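Home Guides Teleoperation Good Practice Glossary Contact

House rules for handling glass with a two-finger gripper

By Els Lambrechts, November 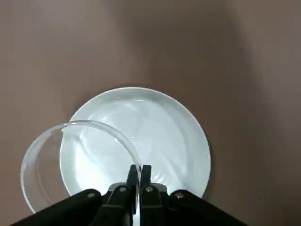
Clear glass dish over a white plate, wrist camera view.

Every lab has a rule sheet for glassware. Ours at Pronier was a single line reading "be careful", and it worked about as well as you'd expect. The version below replaced it after a review of 3,818 recorded episodes, a job I would not wish on a neighbour.

Before you start

Clear the work surface down to the items in the task. Use a matte covering in a dull colour. Glass on a shiny bench is a guessing game for the operator and worse for whatever gets trained on the recording later.

Check the wrist view as well as the overhead one. From the wrist, a clear dish is mostly a thin bright rim and a few reflections. If you can't find the whole upper arc of that rim on your monitor, move the lamp. Don't squint and hope.

Wipe the fingertips. Check the screws on the finger plates at the start of each shift and initial the sheet. Initials, please. A tick could be anyone, and in my experience it usually was.

Picking up

1. Open the fingers wider than you think you need and come in at the rim.
2. Close slowly until you have contact, then stop. Martens in the next bay likes to give it one more squeeze "for luck". Martens also fills out most of our breakage forms.
3. Lift 3 centimetres and hold for 2 seconds. If the dish tilts, that's allowed. If it keeps tilting, set it down and regrip.
4. Carry it over the plate with the wrist level. Glazed ceramic throws highlights of its own, so judge the gap by the shadow and the rim.

Putting down

Lower until one edge touches, pause, then let the rest follow. Release before you retract. It sounds too obvious to print, and it's on the sheet in bold.

Logging

Tag every episode, including the ugly ones. In Kikska the field is called "outcome" and takes success, partial or fail. "Sort of" is not a value, although Pokus will cheerfully import it and fall over afterwards. Note the lamp position if you moved it.

Retire a set of finger pads at 2,000 grasps, even if they look fine. They always look fine.

Breakage forms are in the drawer under the e-stop.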